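Vernel: Greifarm sortiert Tücher vor

In der Textilaufbereitung von Vernel in Presdale legt seit Januar ein Greifarm gebrauchte Tücher nach Farben in Kunststoffwannen. Bis zu 400 Stück sollen es pro Schicht werden. Die fünf Beschäftigten am Sortiertisch übernehmen dafür Kontrolle und Nachbestellung. »Das Bücken fällt weg, das Hinsehen bleibt«, sagt Schichtleiter Ertuğrul Yaman.
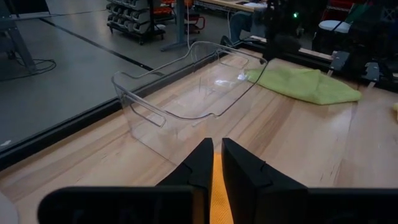
Schulung für alle

Jede Kraft erhält 30 Stunden Einweisung. Stellen werden laut Vernel nicht gestrichen.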